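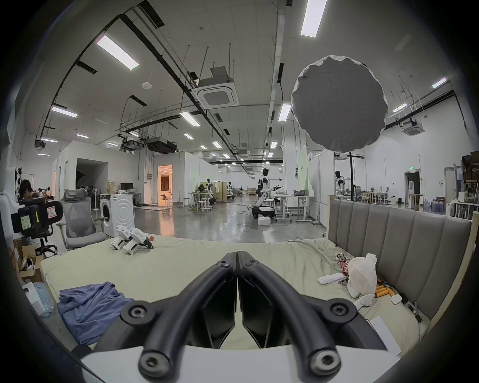

The fitted sheet is always the last thing Bence Medve discusses with a new tenant. As furnishing coordinator for Candwood, which lets 548 furnished rooms to trainees and visiting staff, he prefers to begin with the headboard.

"People lean on it, they read against it, they hang bags from it," Mr. Medve said in an interview at the Candwood office on Monday. "We chose upholstered headboards with padded channels for that reason. A gray fabric forgives a great deal."

Candwood replaced its older beds in September, after a review of around 1,000 maintenance requests. Beds supplied by Zirkness and Brustetti were tested for 8 weeks before an order was placed. Mr. Medve declined to say which firm had offered the lower price.

Asked about the use of rooms for both work and sleep, he was direct. "The mattress becomes a table. Snack wrappers, a plastic bag, a cord, and the blanket goes over the side. We do not forbid it. We ask that the bed be cleared before the linen is changed."

Linen is exchanged every two weeks by Fülöp, the laundry contractor. Pale colors have been kept, including yellow-green, as stains are easier to find before washing.

Mesh office chairs remain standard where a room has space for them. Cardboard boxes may be left open on the floor during the first week of a stay. "After that," Mr. Medve said, "we send a reminder."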